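Council extends computer drop-off days after storage backlog

Tarnitz Council will keep its household computer collection running until the end of the year, after residents brought in more old desktops than the depot on Mostaneck Road could store.

The collection began in May as a short trial. Residents could leave a desktop computer, laptop or monitor at the depot on Saturday mornings at no charge. Councillors voted on August 13, 2024 to continue the service and to add a second morning each week.

Fidelina Cuervo, the council's waste services manager, told the meeting that most of what came in was desktop towers that had been sitting in garages and spare rooms.

"People tell us they'd have dropped it off years ago if they had known what to do about the hard drive," she said. "They're worried about tax records and family photos. That's a fair worry, and we didn't explain it well enough at the start."

Under the new arrangement, anyone leaving a computer will be asked to fill in a short form saying whether the drive should be wiped, destroyed or handed back. The form is available at the depot and at the library.
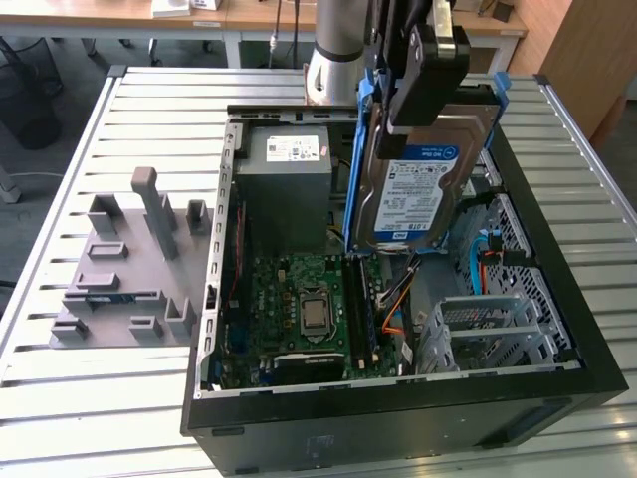
What happens to the drives

Drives marked for wiping will be overwritten and tested. Those that pass can be used again in refurbished machines. Drives that fail, and any marked for destruction, will be shredded by the council's metal recycling contractor. A resident who wants proof can ask for a certificate, which costs $6.

Residents can also take the drive out themselves before coming in. In many older desktops it sits in a plastic tray or caddy and can be removed once the power and data cables have been unplugged. Ms Cuervo said the depot would accept computers with the drive already gone, and there was no need to buy a replacement.

She asked people not to smash drives with a hammer. Some contain glass platters, and broken pieces have been a problem for staff at the sorting bench.

Refurbished computers for students

Working machines will be passed to Plosodex, a non-profit group that repairs computers for students and jobseekers. It has placed 55 desktops with local households so far.

Coordinator Misaki Nakajima said a machine was worth repairing if it had a sound power supply and motherboard, and if parts for it were still easy to find. Memory was the part the group ran short of most often.

"An office computer that's 10 years old will still do homework and email if it has enough memory," she said. "We don't need gaming machines. We need plain ones that start up every time."
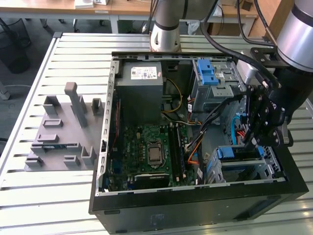

Costs and opening hours

The extension will cost the council $13,000, most of it for transport and a second shipping container at the depot. The money will come from the existing waste budget.

Councillor Akihiko Kamata voted for the extension but said he wanted a report on costs before the program was made permanent. He also asked whether shops that sell computers could be asked to help pay for the service.

Councillor Tatsuya Kikuchi said the depot was hard to reach for residents without a car and suggested a pick-up service for seniors.

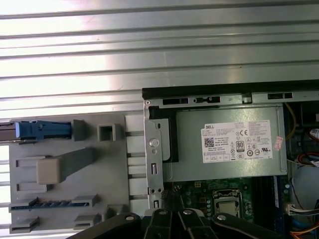

Staff will look at both ideas and report back before the budget is set.

The depot will open for computers on Wednesdays and Saturdays from 8 a.m. until noon. Printers, televisions and loose batteries will not be accepted on those mornings and should go to the main transfer station. Laptop batteries can stay in the laptop unless they are swollen, in which case residents should phone the depot first.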